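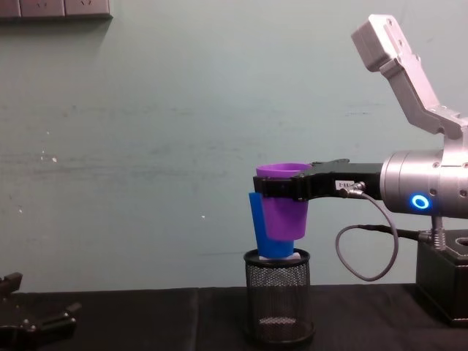
Till Rieger wrote in the comments last month that a two-arm cell never saves a job or kills one, it just moves the boring part to another chair. He asked me to say which chair. I have been putting off the answer, so most of this post is that.

For new readers: I work at Clemer, in the group that prepares handling tasks before they go to the packing floor at Trostavton. There used to be four of us at the long bench doing sample handling by hand. Now there are two benches with arms and one without, and the same four people. The job title has not changed. The work has.

The old work was repetition with your hands. The new work is resetting, watching and writing down. A task runs, somebody puts the parts back, the task runs again. Since January we have logged 3,346 runs on all tasks together, and 635 of those carry a comment longer than one word. Those comments are where the time goes. A run marked "ok" takes a second to file. A run marked "slow close, right side, see previous" takes a good part of an hour, because you have to go and see previous.
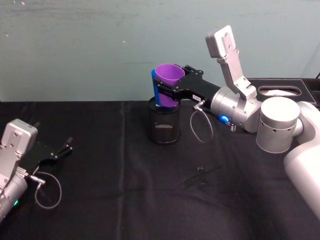 Cable routing is the subject I get the most mail about, so let me deal with it. Our rule is that any cable past the wrist needs enough free length for full rotation and no more than that. The thin gray one on the right gripper hangs down in an open loop and comes back up toward the wrist, and the left gripper has a similar loop that reaches down to the tablecloth. I would like that second one shorter. Rhonda Sutherland would like it left alone, on the grounds that the last time I shortened a cable we lost an afternoon to a connector. Her version is in the log and mine is not, so the loop stays for now.

The cable argument is a fair sample of what automation does to a small team. We used to disagree about who was faster. Now we disagree about slack, lighting and file names. I find the second kind of argument easier to settle, but it also follows you home more. I have woken up on a Sunday with an opinion on naming conventions.

Shifts changed too. By hand, you could stop whenever your wrists had enough. With the cell, breaks tend to fall at the end of a block of runs, and blocks got longer without any decision being made about it. We noticed when one block reached 203 runs with the same person sitting there. There is a written limit now. It is lower than that, and the software (Jondau, version 7) stops and asks for a different login.
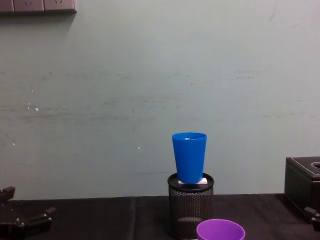
Does the cell need fewer people than the manual bench did?

Per run, it needs one person where we used to need two. Per week it comes out even, as the second person is now doing review, fixture changes and the comment backlog.

The part I did not expect was how picky we would become about start positions. A person picking up a cup does not care if it stands a finger's width to the left. The task description has to say whether it cares, and by how much, and whoever writes that line has to know the floor well enough to guess what will really vary there. This has turned out to be the most skilled work in the group. It is paid the same as the rest, and I have raised that twice.

Training is the weak spot. New people learn the reset sequence in a morning and then think they know the cell. What they lack is the feel for the handling itself, which the rest of us picked up over years at the manual bench. We kept the third bench for that reason - two weeks by hand before anyone gets a login. Management at Na, the sister site, skipped this step and is now asking for our schedule.

So, Till: the boring part moved to the reviewer's chair. We rotate it daily. It is still boring, but it can be done with coffee, and my wrists have stopped hurting.

I will post the revised run limits when they are signed off. The fixture drawings people asked for are waiting on the same signature. 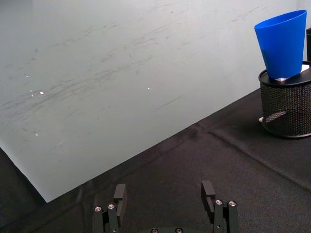
Blue cup on the mesh holder, gripper open.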